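Boletín de servicios · Equipamiento y automatización

Asow amplía su oferta de captura de demostraciones con pinza de mano

Skivesen – La oficina de equipamiento informa a los departamentos usuarios de que, a partir de mayo, el servicio Asow de captura de demostraciones de manipulación podrá contratarse también en comedores, cafeterías y otros recintos abiertos. Hasta la fecha, la prestación se limitaba a los puestos de ensayo de Indgate. La ampliación responde a las peticiones recibidas de los equipos que preparan robots para la recogida de mesas y el traslado de envases. 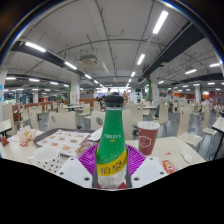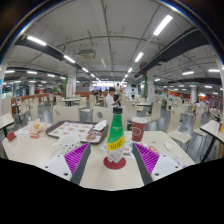

Manejo de una botella con la pinza de mano en una mesa de comedor, entre una taza, un vaso y envoltorios.

En qué consiste el servicio

Asow pone a disposición del cliente un operador formado, una pinza de mano de dos dedos con cámara y el tratamiento posterior de las secuencias. El operador realiza con la pinza las tareas acordadas y el sistema registra la imagen y el movimiento de la herramienta. El material se entrega dividido por episodios, cada uno con su etiqueta de tarea, el tipo de objeto y el resultado del agarre.

La tarifa básica comprende una jornada de captura en un único recinto y un catálogo de tareas cerrado de antemano. El cliente puede solicitar la repetición de los episodios que no cumplan los criterios de aceptación, siempre que lo comunique antes de la entrega definitiva. Los desplazamientos fuera del área de Skivesen se presupuestan por separado.

Resultados de la evaluación

Antes de autorizar la contratación, la unidad de evaluación que dirige Jucélia Medeiros examinó una entrega completa de 335 episodios. De ellos, 207 correspondían a botellas y vasos; 64, a tazas con asa; los 64 restantes, a bandejas y envoltorios. La revisión se llevó a cabo sobre el material original, sin selección previa por parte del proveedor.

El informe valora favorablemente la calidad del registro con envases cilíndricos. Los evaluadores destacan que las secuencias conservan el entorno habitual de un comedor: vajilla usada, papeles sobre la mesa, sillas próximas y comensales al fondo. Para los equipos que hasta ahora trabajaban con material obtenido en puestos de ensayo, esta variedad constituye la principal ventaja de la nueva modalidad.

Se formulan, no obstante, tres observaciones. La primera se refiere a la óptica: el campo de visión circular deja zonas negras en los márgenes, de modo que los equipos que recorten las secuencias deberán ajustar sus procedimientos de entrada. La segunda afecta a los envoltorios de papel, cuyas etiquetas presentan criterios desiguales – un mismo tipo de objeto figura unas veces como residuo y otras como servilleta. La tercera concierne a la documentación, disponible por el momento solo en inglés.

«El material es apto para entrenamiento y para pruebas internas», señala Medeiros en el informe. «Recomendamos que cada departamento acuerde su propio vocabulario de etiquetas antes de la primera jornada y que lo incorpore al pedido como anexo».

El proveedor ha aceptado revisar las etiquetas de los envoltorios. Dindo Policarpio, responsable de la prestación en Asow, ha confirmado por escrito que la versión corregida se pondrá a disposición de los clientes sin coste adicional, junto con una guía de uso en español.

Privacidad y permisos

La captura en recintos abiertos exige autorización escrita del titular del espacio. El departamento solicitante deberá adjuntarla al pedido e indicar la franja horaria prevista. Se recomienda evitar las horas de mayor afluencia y colocar avisos en los accesos durante toda la jornada.

El servicio incluye el difuminado de rostros en las secuencias entregadas. Las marcas comerciales y los rótulos no se alteran, salvo petición expresa. Los departamentos que tengan previsto publicar o ceder el material a terceros habrán de consultar con la asesoría jurídica antes de formalizar la contratación.

Modalidades de contratación

Modalidad de puesto fijo. Se presta en las instalaciones de Indgate, con mesa y objetos facilitados por el proveedor. Se mantiene en las condiciones vigentes.

Modalidad de recinto abierto. Se presta en el espacio que designe el cliente. Incluye una visita previa, la jornada de captura y el difuminado de rostros. Los objetos podrán ser aportados por el cliente o utilizarse los propios del recinto.

Modalidad combinada. Reúne una jornada de cada tipo con el mismo catálogo de tareas, a fin de que los resultados puedan compararse. La unidad de evaluación aconseja esta opción a los equipos que contraten el servicio por primera vez.

Sesión informativa

El sábado, a las 10:00, se celebrará en el edificio Queiroz una sesión de presentación con manejo de la pinza por parte de los asistentes. El aforo es de 67 plazas, que se asignarán por orden de inscripción. Los departamentos interesados podrán llevar hasta cinco objetos propios para probar el agarre – se excluyen los recipientes con líquido sin tapa y los utensilios cortantes.

Las inscripciones y las consultas sobre presupuestos se tramitan en la oficina de equipamiento. El informe completo de evaluación puede solicitarse en la misma oficina, indicando el departamento y el uso previsto del material.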